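Tabletop Helpers Wanted: Cups, Bags and Rackets
Devasen Activity Room, Stellen Street entrance
Posted December 31, 2025

We're looking for 26 people to come and try out tabletop activities with us before the Sinaga summer program opens in July. If you like setting things up, knocking them over and setting them up again, please read on!

The activities use everyday stuff: paper cups, sports gear, bags, whatever fits on a big table by a window. 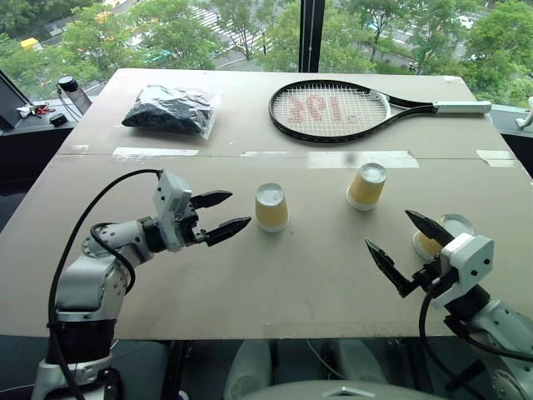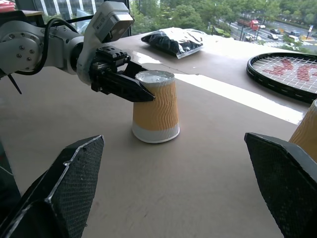
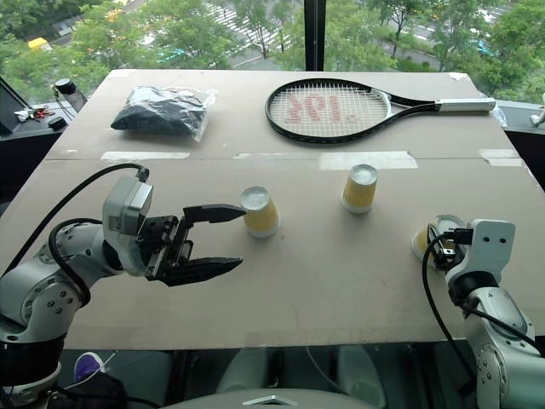

Paper cups and a tennis racket on the big table.

What you'd be doing

Each visit is a round of short tasks. You might stand cups upside down in a pattern, stack them, pass them along a line of people, or clear everything off and lay it out again from memory. Some tasks are done alone and some in pairs. We have a few with the racket too (carrying a cup across the room on the strings is harder than it sounds, and a lot of fun), and a packing round where you get clothes into a bag as neatly as you can.

Afterward we sit down together and you tell us what you thought. Was the task clear? Did it drag? Would your nephew or your grandmother enjoy it? We write it all down, and the tasks that people like best go into the Stistero activity booklet, which will be handed out free to everyone who joins the summer program.

We go through paper cups fast, so we've got 400 of them ready for the season. Bend as many as you like.

Who can join

Anyone 10 or older. Children under 16 need an adult with them, and the adult is very welcome to take part as well. You don't need to be sporty or quick with your hands. Left-handed people, please do sign up, we had far too few of you last time! Most tasks can be done sitting or standing, so let us know which suits you and we'll arrange the table for it.

Time and thanks

We ask for 3 visits of one hour each. Afternoons and early evenings are both possible. There is no pay, but there are sandwiches, fruit and hot drinks, and you'll get a printed copy of the booklet with your name in the back if you want it there.

How to sign up

Fill in a card at the Devasen front desk, or call the desk and we'll fill one in for you. Tell us your age group, which times of day work, and whether you're coming alone or with someone. Groups of friends can ask to be placed together.

Wear sleeves you can push up. Coats and bags can be left on the hooks by the door.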